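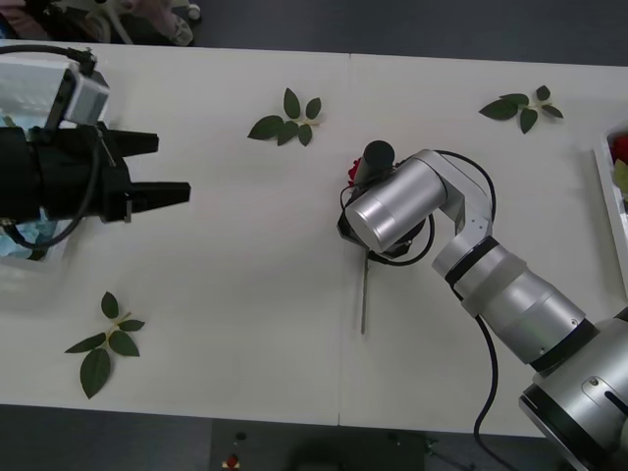 Les deux bras au-dessus de la table, une rose rouge dans la pince de droite.

Foire aux questions – cellule à deux bras Jiltano
Atelier partagé de Trandanthorpe
Mise à jour : 15 décembre 2019

Quel est l'objet du montage ?
Saisir des tiges souples (roses, feuillage) et les déposer à une position donnée, avec deux bras qui partagent le même plan de travail. Le projet a démarré en juin.

Pourquoi des fleurs ?
La tige est mince, le bouton s'écrase facilement et deux roses n'ont jamais la même géométrie. Les essais sur cubes et cylindres ne disaient rien du réglage de l'effort de serrage.

Les deux bras sont-ils identiques ?
Non. Celui de droite, argent et blanc, se termine par une pince noire montée sous le poignet. Celui de gauche porte une pince noire à deux doigts plats, surmontée d'un module capteur gris et blanc. Chaque pince a son propre fichier de paramètres ; ne pas copier l'un sur l'autre.

Comment les collisions sont-elles évitées ?
Le plan est découpé en zones. Un bras demande la zone centrale, l'occupe, puis la libère. Si la demande reste sans réponse pendant 8 secondes, le cycle s'arrête et il faut réarmer à la main. Le joint entre les deux panneaux blancs de la table ne correspond pas à la limite des zones : celle-ci est définie dans le logiciel.

Quel logiciel de commande ?
Rantala, développé sur place par Kalevi Ahonen et Karthikeyan Fernandes. Le planificateur tourne sur un poste fixe, la lecture des capteurs sur une carte séparée. Version minimale des pilotes : 2.

Comment passer les câbles ?
En boucle lâche autour du poignet et du coude, avec assez de mou pour une rotation complète de l'axe 6. Un câble tendu fausse la mesure d'effort. Vérifier le passage après tout changement de pince.

Faut-il recalibrer après avoir déplacé la table ?
Oui, toujours. La procédure comporte 13 points et se fait bras par bras, le droit d'abord. Kendra Ouellet tient la feuille de relevés.

Peut-on laisser des feuilles détachées sur la table ?
Oui pour les essais de saisie : elles servent d'objets supplémentaires. Non pour la calibration, où le plateau doit être dégagé.

Les données d'essai sont-elles disponibles ?
Le journal compte 2 157 cycles. Il est consultable sur le serveur de l'atelier, dossier Cisent, en lecture seule. Les cycles interrompus y figurent avec leur code d'arrêt.

Qui peut utiliser la cellule ?
Tout membre ayant suivi la mise en main avec Mimoza Petkov. Les modifications mécaniques passent par Chih-ming Yu.

Le bras s'arrête avec le code E2, que faire ?
Effort hors plage à la fermeture. Ouvrir la pince, retirer la tige, relancer le zéro du capteur, puis reprendre le cycle au début.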